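Tennissaite Borinen Durkidik, Rolle

Monofile Polyestersaite für Spieler mit langer, schneller Schwungbewegung. Siebenkantiges Profil, Oberfläche silikonisiert. Geeignet für Sandplatz und Hartplatz, auch als Längssaite in Hybridbespannungen.

Empfohlene Bespannungshärte 2 kg unter dem Wert einer Multifilamentsaite. Vorstrecken nicht erforderlich.
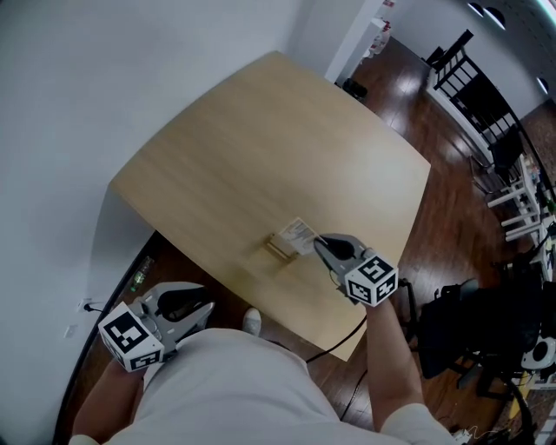

Bei Hybridbespannung die Quersaiten mit gleicher Härte einziehen. Vierknotenbespannung ist zulässig.

Artikelnummer: 373
Farbe: Anthrazit
Lieferzeit: 5 Werktage
Hersteller: Borinen
Vertrieb: Usitport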